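Wivalau > Guides > Robots at Home

Guides Projects Parts Forum About

How to Test Whether a Robot Arm Can Put the Vegetables Away

25 comments 106 shares

I love this test! Folding towels gets all the attention, but putting a few vegetables into a box with a lid tells you much more about what a machine can do in a kitchen right now. You need an arm with a two-finger gripper, a table, and one afternoon.

Step 1. Pick your vegetables

Bell peppers are my favorite. They're lumpy, shiny and a bit slippery, and every one is a different shape. Use a few colors so you can ask for "the yellow one" and see if the arm gets it right.

Step 2. Set a gentle grip

Start low and work up. My Bilano controller has a grip scale that goes to 200, and I had split skins at anything over 105. Squeeze one by hand first so you know what too much feels like — then go lower than that.

Step 3. Run the easy version

Leave the lid open and do 25 tries from the same starting spots. Write down every drop. Mine did really well at this, and I may have cheered.

Step 4. Move things around

Now turn the peppers on their sides, point the stems in different directions and spread them out. Keep the lid open for this round too, and leave the arm room to get past it.

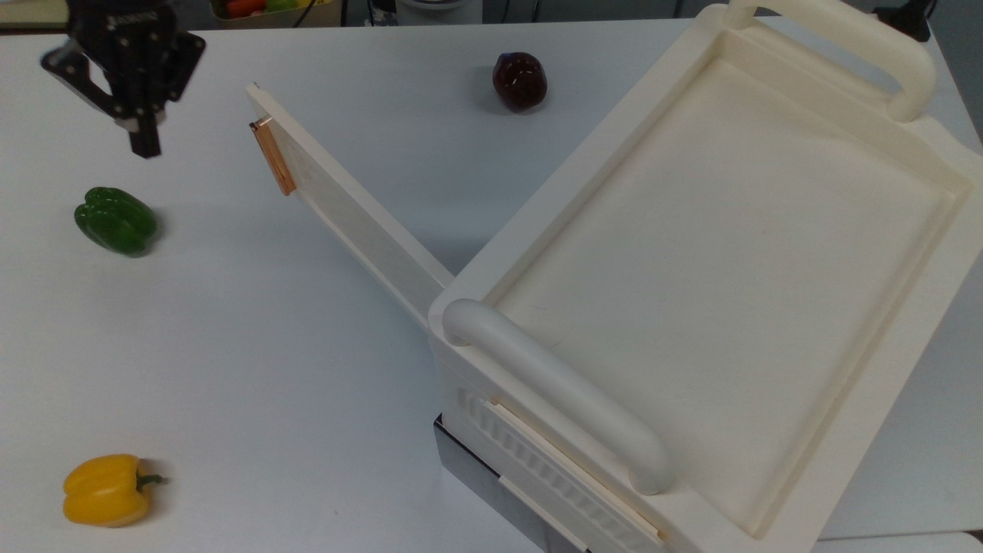 Step 5. Ask it to close the lid

Oh, this is the hard one. A lid swings, so the gripper has to follow a curve and let go at the right moment. Mine pushed the whole box across the table (twice!) before I put a rubber mat under it.

So, can machines do this chore yet? Picking up, mostly yes. Closing up and starting again with no help — still a way to go, but so much closer than when I started in July. Post your drop counts in the comments, I read them all.

Previous Next Back to top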